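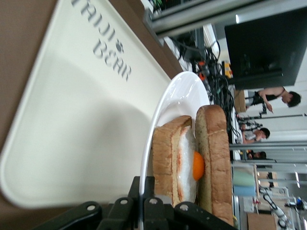
Friday, January 24, 2020

**Breakfast counter tips, now that the arms do the plating**

We've had the arms on the breakfast side of the Clukach kitchen since December, and I've been scribbling things on the back of order sheets ever since. Esi Agbeko asked me to type them up before the Issahaku site gets its own set, so these are for them, and for anyone on our early shift who has been nodding along while I talk and not writing any of it down (you know who you are).

I'll say straight off that I love this job more than I did a year ago. I used to spend the whole of the morning rush walking plates from the pass to the trays and back again. Now I cook, I check, I talk to people, and my knees have forgiven me. Some of what follows is about the machines, but most of it is ordinary kitchen sense that matters more when the thing lifting your plate can't tell that the toast is sliding off.

## Plates

Leave the rim bare. The fingers pinch the rim, one side in front and the other behind, so a smear of butter there is the worst thing you can give them. Wipe with a dry cloth, then look at it from the side against the light. Grease shows up at a low angle when you'd never see it from above.

Glossy white plates are fine as long as they're properly dry. We had a week of slips that I blamed on everything under the sun, and it was steam from the dishwasher sitting on the underside of the rims. Let them stand in the rack for 11 minutes before they go out. Set the timer, don't guess.

Chipped plates go in the blue tub. A person works round a chip without thinking. The arm will take hold of it anyway.

## Egg and bread

- Cut the bread thick. Thin slices curl as they cool and then they rock.
- Put the egg between the two pieces and push the bread in close, so it's held from both sides. An egg on its own at the edge of a plate will travel, I promise you.
- A bit of browning on the edge of the white is your friend. It stiffens the egg and it tastes better too!
- Leave the yolk domed and don't press it with the slice to "settle" it.
- Long pieces of bread can hang over the plate a little, but only on the side away from the grip. If you wouldn't carry it upstairs like that, trim it.
- Rest the egg on kitchen paper for a moment before plating. Oil finds its way to the rim sooner or later.

Esi likes to toast one piece darker than the other so people get a choice. I thought this was daft and now I do it at home.

## Trays

The big cream trays are the ones to use. They have rounded corners and a slight lip, and they show up well on the brown tables. The old brown ones were a menace, brown on brown, and I'm told the cameras didn't care for them any more than I did.

Put the tray down flat and fully on the table before you press go. Don't nudge it straight afterwards. I still do this, it's pure habit, I see a tray a finger's width out of line and my hand just goes. If you've nudged it, press stop and start that plate again. It costs you a few seconds and saves you a plate of eggs on the floor.

Wash them by hand with a soft sponge. Scouring pads take the lettering off, and people are fond of the bear.

## Cleaning the fingers

Warm water, a drop of washing-up liquid, a cloth wrung out until it hardly drips. Go into the joints with a cotton bud, particularly round the round silver fasteners, where egg dries like cement. Never spray anything straight at them – spray the cloth.

Power off first, and that means at the wall, with the arm parked. The Fumo engineer showed us this 4 times and I was grateful for every one of them, as I'd have forgotten otherwise.

Crumbs in among the cables are best lifted with a soft paintbrush. Please don't use the vacuum near them. Label both ends of anything you unplug, with masking tape and a proper pen.

## The people part

Nobody lost hours over this, and I want the Issahaku lot to hear it from one of us. What changed is what the hours are made of. We had 19 plate runs on the old morning sheet that were nothing but carrying. Those have gone, and the time went into hot food made to order, which we'd been asking for since I started.

It did feel strange at first. I missed the walking about, if you can believe it, because that was when I chatted. So we moved the tea break earlier and made it longer by a bit, and that sorted most of it. Ask for that in your first week and get it written on the rota.

Things I'd tell a new starter:

- You are allowed to press stop. You don't need a reason and you don't need to ask.
- Keep sleeves and apron strings tucked in on the arm side of the counter.
- Stand where you can see the fingers *and* the plate.
- If it does something odd, write down what was on the plate. "Soft roll, runny egg" helps the engineers far more than "it went funny".
- Learn to do the whole run by hand anyway. We do one morning a month that way and it's a good laugh, plus you find out which cupboards have been badly arranged all along.

Our best morning so far was 127 plates, with the kitchen clean before the lunch crew came in. I had a sit down and a fried egg of my own after that one.

## Odds and ends

Salt cellars and sauce bottles live on the shelf behind you, never on the tray side. Damp cloth under the chopping board to stop it creeping. Keep one cold spare plate to hand for re-plating in a hurry.

The Lularus order for new sponges is in, second drawer down. The soft ones are for the trays and the green ones are for pans, so please put them back in the right box.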